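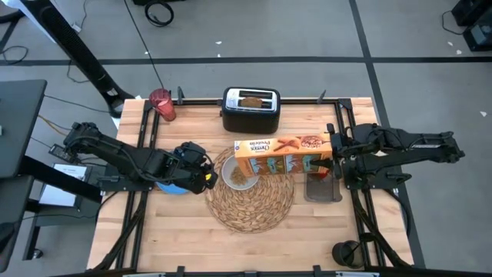 One reader wrote in to say the Rutville tram ride is over too soon to be worth the trip, and I do see the point, but I'd go back tomorrow!

You get six minutes each way in a lovely old Wubshet car — all creaks and bell — and the driver was happy to chat at the far end. My seat was hard, mind you, and the heater did very little for a December morning.
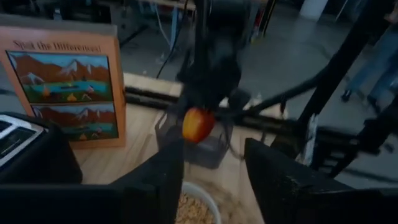

Tickets and getting there
A day pass is $6, good until the last car, and parking at the Rullusar gate holds 75.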